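第六章 整理作业的成套方案：以Favura夹持套件为例

前几章讨论的工件大多是刚体，尺寸和姿态一经测定便可反复使用。衣物、薄膜、包装纸一类的柔性物不同，每次放下后的形状都要重新识别。本章以Akitz公司供应的Favura套件为对象，说明选购和验收这类产品时应当查看哪些项目。

套件由双指夹爪、腕部相机和一份抓取软件组成，标价4,000欧元，不含机械臂。相机装在夹爪根部，画面下方始终能看到两根黑色指尖，操作员可据此判断指尖与布边、缝线的相对位置。
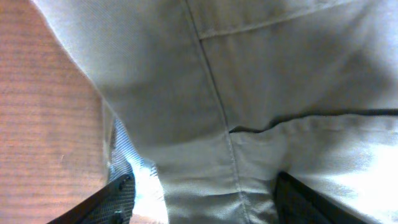
自动化工程系 柔性物操作教研组

灰色机织衣物平放在木质台面上时，软件要处理的线索主要有三类：外轮廓、缝线和层间开口。外轮廓与台面反差较大，较易提取。层间开口呈深色窄缝，可能是袋口，也可能只是两层布的重叠，单凭一帧画面不宜下结论。强光直射处织纹会发白，供应商手册建议加装漫射罩，该附件需另购。

6.1 薄片类材料

纸张和薄织物的困难在于折痕。折痕走向杂乱，容易被误认为边缘，真正的边缘反而只是一条浅线。
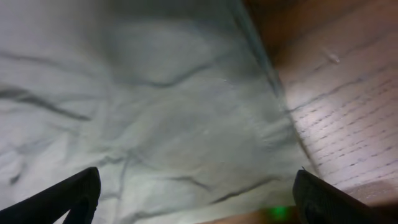
Thaddäus Holzer

评价套件对薄片的适应性，应以边缘检出率为主要指标，并记录光照条件。皱褶较多的浅色薄片放在浅色木面上，边界反差小，木纹又形成密集的平行短线，宜列为必测工况。本章习题采用的Zandon测试规程要求每种材料重复抓取100次，失败的抓取须注明指尖落点。竞品Siriwardena夹爪按同一规程测试，全部记录约1,637条，见附录三。

6.2节先介绍指尖的更换与标定，再讨论服务合同中的备件条款。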